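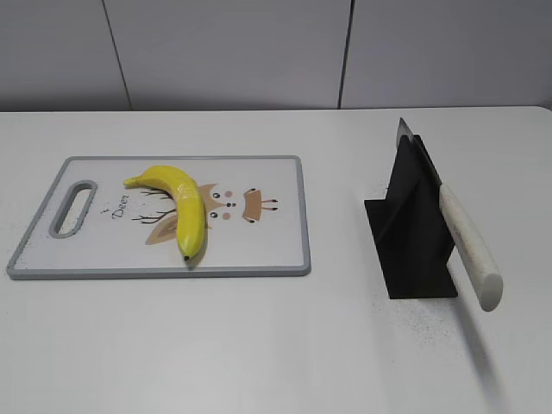

租约到期房东不续,家里老人手上有住房补助券,新住处还没定下来,想请教办过的人几个问题。我母亲78岁,一个人住在Zostulden镇上的一套两居室,房租一部分由补助券付,剩下的自己付。上个月楼换了业主,新业主委托Jorard物业管理,发来一封信,说租约到期后不再续签,请按期搬出。她腿脚不好,去年秋天摔过,现在走路要扶着东西。我住得远,只能请假过来帮她收拾,大件准备卖掉或者送人,厨房里只留每天用得到的,一口小锅、几副碗筷,还有像图里这种白面灰边、一头有提手孔的砧板,侧着能插进箱子边上,不占地方。别的东西她舍不得,我们为了一个旧五斗柜说了半天,最后还是留下了。

现在的情况是这样的:

信上写的搬出日期离收到信只有23天。信是塞在门缝里的,没有挂号,也没有让她签字。母亲把信放在抽屉里,过了几天才跟我说,所以我也说不准到底是哪天送来的。

原来的租约是一年一签,最后一次签的那份我找到了,里面有一条说任何一方不续租要提前书面通知,天数那一栏是手写的,复印以后看不清。

我给镇上几家出租公寓打了电话,Perron街那边有一套一楼的单间,不用爬楼梯,但是房租比她现在的高300,而且接电话的人说要先问经理收不收补助券。另外两家说要排队,没有给时间。

想问的是:第一,时间这么短的通知算不算数,母亲要不要按那个日期搬。第二,换地方住补助券会不会作废,要先跟谁说。第三,原来的押金是交给老业主的,现在楼卖了,找谁退。第四,如果到日子还没有找到房子,东西先放哪里。

我不是本地人,对这边的规定不熟,问得比较乱,请见谅。

发帖人:南坡的雨

老周修屋顶

别搬。先住着。他们要赶人得去法院,自己换锁是不行的。我以前的房东也来这一套,拖了几个月没事。

Jean Drummond

我前几年陪我姨妈办过一次差不多的事,后来又帮两个邻居填过表,按你问的顺序说。我不是律师,各地规定不一样,最后以当地法律援助和房屋管理部门的说法为准。

先说通知。关键看三样东西:租约上写的天数,当地法律规定的最短天数,还有补助券项目自己的要求。这三样里对租客保护最多的那一样,通常是你们可以拿来谈的依据。复印件看不清没有关系,去要原件。Jorard接手的时候应该从老业主那里拿到了全部租约,你可以写信请他们提供一份完整的,信里只要这一件事,不要附带别的话。电话里说的不算,写邮件或者寄挂号信。

收到信的日期要尽量定下来。问问你母亲那天有没有别的事可以对上,例如看医生、送餐的人来过、邻居帮她取过东西。同一栋楼的其他住户很可能收到了同样的信,去敲敲门问一声。我姨妈那次就是隔壁的人在信封上记了日期,后来用上了。

楼上那位说“别搬”,我不太同意就这么放着。不搬可以,但是不能不回信。要在信上的日期之前书面答复,说明收到了通知,正在找房,通知期有疑问,希望延到哪一天。如果最后进了法院,哪怕事情后来撤销了,有些地方这个记录别的房东也查得到,老人再租房会很麻烦。补助券也可能受影响。所以能谈延期就谈延期,谈好了要写在纸上双方签字。

再说补助券。一般情况下券是跟着人的,不跟着房子,房东不续租不等于券作废。但是顺序不能错:先联系发券的住房机构,说明要搬,把不续租的通知复印一份交给他们,等他们发新的找房文件,再去签新租约。我见过有人看到合适的房子马上签了搬进去,机构还没有验房,结果头几个月的房租全部自己付。找房文件上有期限,快到期还没有找到,可以申请延长。你母亲年纪大、行动不便,可以同时提出合理便利的申请,让医生写一张简单的证明,写明需要一楼或者有电梯、浴室要能装扶手。证明上不用写具体病名。

Perron街那套房租高出300,要问机构两件事:这个数额有没有超过他们的标准,超过的部分你母亲要付多少。有时候差价是可以部分承担的,也有时候因为她付的比例过高,机构不批。不要自己私下跟房东说好另外补钱,这个违反规定,查出来券会没有的。至于收不收券,有的地方规定房东不能以此为理由拒绝,有的地方没有这条,打电话时问清楚对方叫什么名字,记下来。 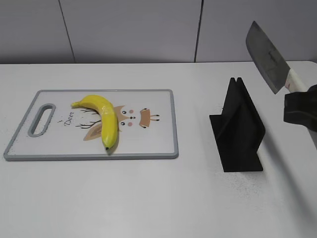

白色台面上的灰边砧板,厨房小件留到最后再装箱

押金的事。楼卖了以后,押金一般要么由老业主转给新业主,要么由老业主退给租客,并且应该有书面说明。你母亲如果没有收到过这种说明,就给两边各写一封信,问押金现在在谁手里。附上当初交押金的收据或者银行记录。找不到收据的话,租约上通常写有金额。搬走之前把每个房间拍照,墙角、地板、炉灶、冰箱里面、浴缸都要拍,柜门打开拍。交钥匙的时候请他们的人一起走一遍,当场写下有什么问题。我姨妈交的是500,一开始对方说要全部扣掉做清洁和刷墙,我们把照片和入住时的检查单寄过去,退回来大部分。正常住旧了的墙漆,一般不应该由租客出钱。

存东西的地方,镇外Fisard那家仓储可以按月租,不用签长约,有一楼的隔间,车能开到门口。去之前问清楚保险是不是强制买的、退租要提前几天说。药、证件、眼镜、助行器、常穿的衣服不要放进去,单独装一个包跟着人走。另外装箱时在箱子侧面写字,写在顶上的摞起来就看不见了。

还有几件容易漏的:

搬家前要改的地址不止一个,住房机构、医疗补助、养老金、邮局、药房都要分别去改。医疗补助那边尤其要早点改,续期的信寄到老地址没有回,保险有可能会停。我邻居是2023年7月被停的,信是六月寄到旧房子的,后来补交了材料才恢复,中间那段药费是自己先垫的。

如果有上门护理或者送餐,问他们新地址在不在服务范围里。Zostulden河对岸那一片有的机构不去,最好在定房子之前问。

你自己不在当地的话,让你母亲签一份授权,允许住房机构和物业直接跟你联系。机构一般有现成的表格。没有这个,你打电话过去他们不会跟你谈。

三号窗口

补充一点。县里的老年服务办公室有个案管理员,可以陪老人去看房,也能帮忙跟房东谈延期。要预约,电话不好打通,早上刚开门的时候去现场比较快。带上身份证件、租约、那封信、最近的收入证明,都要复印件。搬家费用也有一笔补助可以申请,额度不大,名额用完就要等下一期,所以先把表交上去。

还有,卖家具不要急着一次卖光。床和一把有扶手的椅子一定要留。我父亲搬家的时候把他常坐的那把椅子卖了,新买的太低,他站不起来,后来又花钱换。

南坡的雨

谢谢各位。我问了楼下和对门,都收到了信,对门那家把信封留着,上面有她自己写的日子。今天已经给Jorard发了邮件要完整租约,住房机构那边约了下周见面,授权表也拿到了。Perron街那套还在等经理回话。押金的收据没有找到,只找到一张当年的支票存根,我先复印了一份,见面时一起带过去。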